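Home Help Exchange
Laundry and Bedding > Sorting and Folding

Black laundry on a pale bed: is there a system that doesn't end with socks in the duvet?

Posted by Souad Benjelloun
Tags: folding, socks, lint, duvet covers, small bedrooms

I fold the washing on the bed. I know there are people who fold it on a table in a dedicated room with a hanging rail and a radio, and I wish them well. I have a bed, and it is the only flat thing in the flat that isn't already holding up something else.

The bed is dressed in a pastel cover, pinks and creams and a bit of yellow with big watercolour flowers on it, which I chose in May in a hopeful frame of mind. Nearly everything I wear is black. You will have spotted the problem several years before I did.

The routine is that I tip the dry load out in the middle, take the big things first because they are satisfying, and leave the socks until last because they aren't. By then the socks have gone into the folds of the duvet, or down the gap at the headboard end, or inside a trouser leg. They are all black and none of them are the same black. I have been known to stand there holding up a single crumpled one like a fishmonger with a disappointing eel. 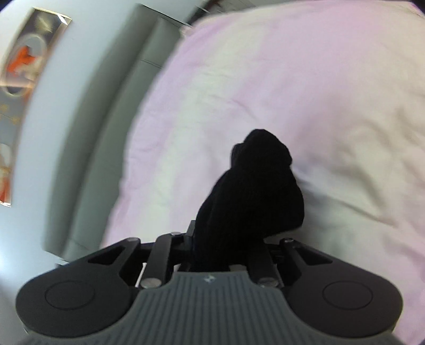 By that point it's usually past nine in the evening and I want to get into the bed, so whatever hasn't been folded gets moved to the chair. In the morning it gets moved back. Some of those socks travel further than I do.

What I would like to know:

Is it better to do the socks first? It feels wrong, like eating the sprouts first, but I'm willing to be told.

Is there any way of keeping black fluff off a pale cover that isn't buying a different cover? It goes the other way too. The cover is giving bits of itself to my clothes, and I turn up to work with pale threads on me and have to pretend it's a texture.

And what do people do about big black things, jumpers and sweatshirts and so on, when there's no room to lay them out? I fold mine flat on the right-hand side of the bed and then the pile leans. I have tried the left-hand side. It leaned there as well.

I have a lint roller, a Rillent one with the long handle. It works for the first two goes and then you are basically stroking your jumper with a stick.

Please don't suggest a utility room.

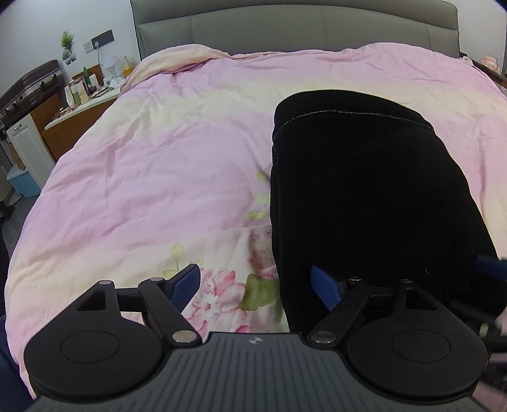 One black item down, flowers still mostly visible.

3 replies

Hettiarachchi
Member, mostly in Laundry and Bedding

Socks first. I'm sorry, but yes, and sprouts first as well.

The reason it goes wrong at the end is that you've spent the whole time shifting big things about on top of small things. Every time you pick up a pair of trousers you drag the heap across the bed and post another sock into the bedding. If you take the small things out before you fold anything, there's nothing left to lose. It also means that when you get fed up, which you will, the part you abandon is a couple of jumpers and not a mass grave of hosiery.

How I do it, on a bed not much different from yours:

Pull the duvet flat and tuck it down tight at the headboard end before you bring the washing in. A puffed-up cover with a roll in it is a sock trap.

Spread an old sheet over the top. Dark, if you have one. Mine is navy and has paint on it and nobody visiting has ever been shown it. This sorts out most of the fluff in both directions, and when you've finished you gather up the corners and shake it out of the window, or over the bath if you live above someone who sunbathes.

Tip the washing out at the foot end, where you're standing. The middle of a wide bed is further away than it looks and you end up kneeling on things.

Socks and pants out first, into a bowl or a washing-up basin or whatever you've got. Pair the socks out of the bowl, sitting down. Sitting down is the part I feel strongly about.

Then the big things, folded all to the same width. Your pile leans because the hems are all on one side. A folded sweatshirt is thick at the hem and the cuffs and thin everywhere else, so if you stack several of them facing the same way you've built a ramp. Turn every other one round. It looks fussy, and it stays up.

As for the different blacks, you won't match them by lamplight. Do it by a window in the daytime or accept that you're a person in two blacks. I did 15 years of office work in two blacks and it was never raised at an appraisal.

For future socks, buy one kind and buy a lot of it. When they start to go, get rid of the lot and begin again. People find this wasteful, and the old ones make perfectly good dusters.

brellmont_terrace

Have you tried washing the black stuff separately

Comment from Souad Benjelloun
It's nearly all black stuff. The separate wash is the one tea towel.

Comment from brellmont_terrace
fair enough. Mesh bag for the socks then. Goes in the wash, comes out of the wash, socks still in it. Mine has a zip, don't get the drawstring kind, it comes undone and wraps itself round a bra

Comment from Hettiarachchi
Seconding the zip. Don't pack the bag full, though, or the ones in the middle come out exactly as they went in.

Catesance
Member, recovering ironer

Most of this has been covered, so I'll stick to the fluff, on which I'm unhappily well informed.

New printed bedding often sheds a good deal to start with. If you've had the cover since May and it's still leaving threads on you, look along the seams on the inside, particularly where it does up. Cheap covers sometimes have a raw edge in there that frays a bit with every wash, and what you're wearing to work is the edge. Trim it neatly, run a line of zigzag along it if you own a sewing machine, and see whether things improve. I found one that had been coming apart quietly for a whole winter.

Wash the black clothes inside out. It won't stop them picking bits up but the bits will be on the inside, where they're your business. Don't wash them with towels. Clean the filter on the machine too. I put mine off until the machine began smelling of pond, and what came out of it I shall not be discussing here.

On rollers, the sticky sort is a subscription you didn't know you'd taken out. A damp rubber glove does much the same job. Put it on and stroke the jumper one way only, from the neck down, and the fluff gathers into a little grey sausage that you can pick off. You'll feel ridiculous. For the duvet cover itself, do the same thing dry with short strokes towards you, and keep off any loose threads in case you pull one.

I'd part company with Hettiarachchi on the dark sheet. If it's old and soft it'll shed as well, and then you have navy fluff on black jumpers, which you won't notice until you're standing under a strip light. I use a flat cotton tablecloth with a tight weave. It was a wedding present, and it has never been on a table.

Other than that, fold fewer things. Pants do not need folding. Neither does anything you sleep in. I gave up on both and got back 15 minutes a load, which I have spent on nothing at all.

Comment from Hettiarachchi
My sheet does not shed. It's too old to have anything left.

Comment from Catesance
Then I withdraw it as regards your sheet.

Comment from Souad Benjelloun
Thank you all. Reporting back after two loads.

Socks first works. I resent it, but I finished with 7 pairs in a mixing bowl and only one odd one, which was in the sleeve of a sweatshirt and so arguably not the bed's fault. Turning every other jumper round also works and I can't believe I've reached this age without knowing it.

I looked inside the duvet cover as instructed. There's a raw edge along the whole of the button end and it's shedding like a spaniel. I don't have a sewing machine. I've trimmed it with the kitchen scissors and will see.

The rubber glove was a success on the jumpers, less so on the cover, where it mainly pushed the fluff from one flower to another. I may have been pressing too hard. I was also using the glove from under the sink, and I now have a clean jumper that smells of bathroom.

Comment from Catesance
Separate glove! Should have said.

Comment from brellmont_terrace
what did you do with the odd sock

Comment from Souad Benjelloun
It's on the chair.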